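Nomanier Prices the Ivo Pickup, and Leaves the Big Claims Out

November - Nomanier today opened orders for the Ivo, a compact pickup truck with a 5-foot bed and a payload rating of up to 2000 pounds. The company would like buyers to check that second number before they believe it.

"Every truck on the market is tough, if you read the brochure," said Birsen Akgül, head of product at Nomanier. "I don't know what tough means. I know what we loaded into the bed and how far we drove it."

The payload rating applies to the base two-seat model with no options fitted. Add the larger cab or the steel roof rack and it drops. Nomanier prints the lower figures on the order form, next to the price of each option.
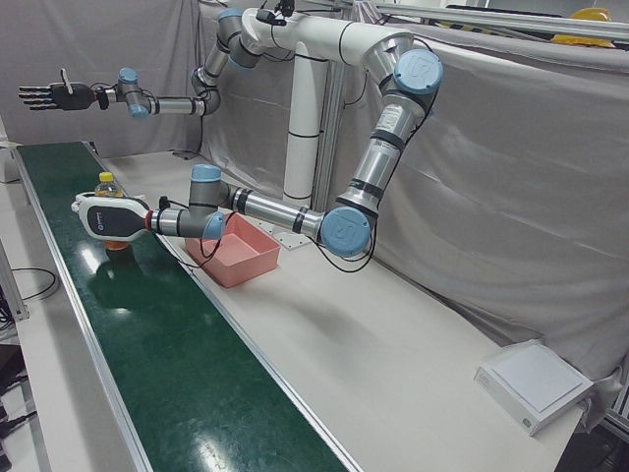 A jointed robot arm with an open five-fingered hand.

Fuel range is listed at 582 miles on the highway, driven empty. Akgül doubts that many owners will see it. "Put a trailer behind it and go up a hill - then call me," she said.

The Ivo comes with rear springs from Ertürk and a bed liner made by Zideck. Nomanier does not call the liner scratch-proof. It is covered against cracks and peeling, and dents from dropped cargo are the owner's to fix.

There is no sport package at launch. Akgül said stripes and a bigger grille had been discussed and that she had yet to hear what they would carry.

The Ivo can be seen at 13 dealers, all of which have been asked to let buyers bring their own load for the test drive.

Media contact: Nomanier Press Office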